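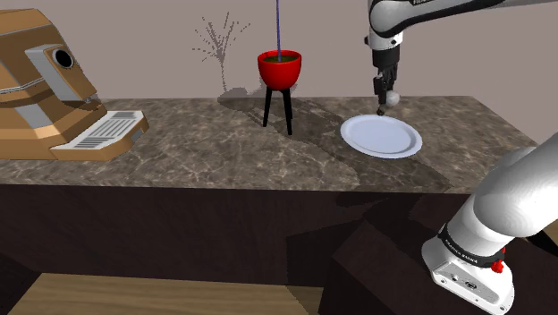

Plarkerham has released version 7 of Kurek, its motion planning package for robot arms, with a rewritten grasp approach module and a new collision checker. The update went out to existing license holders on Saturday and is available to new users through the company's package server. The main change concerns the last few centimeters before contact, where earlier versions handed control from the planner to a separate servo loop. Version 7 keeps a single trajectory through that phase and replans it as new pose estimates arrive. The kitchen counter test world supplied with the release includes a case of this type: the gripper points straight down with its fingertips just above the rim of a white plate, so a small error in estimated plate height is enough to produce an early collision.

"Flat dishes were our worst category," said Lena Gajewski, who leads planning work at Plarkerham. "The old handoff dropped the velocity limits for one control cycle, and on a thin rim one cycle matters."

The collision checker now stores fixed objects and arm links in separate trees. Links are updated at every step, while fixed objects are rebuilt only when the perception node reports a change. Plarkerham says the checker handles 400 trajectory candidates per planning call with default settings -- the previous limit was set by memory use, and users had to raise it by hand.

Perception input has changed as well. Kurek accepts pose estimates with a full covariance matrix and widens the safety margin along the least certain axis. Estimates without covariance are still accepted but trigger a warning in the log.

Krešimir Đorđević of Skedby, which maintains the Nindumer simulator bridge, said the bridge had been updated to match. Scene files written for Kurek 6 will load, but contact parameters must be moved to a new section. A conversion script is included.

Plarkerham will supply fixes for version 6 for another 24 months. Support for mobile bases is not part of this release.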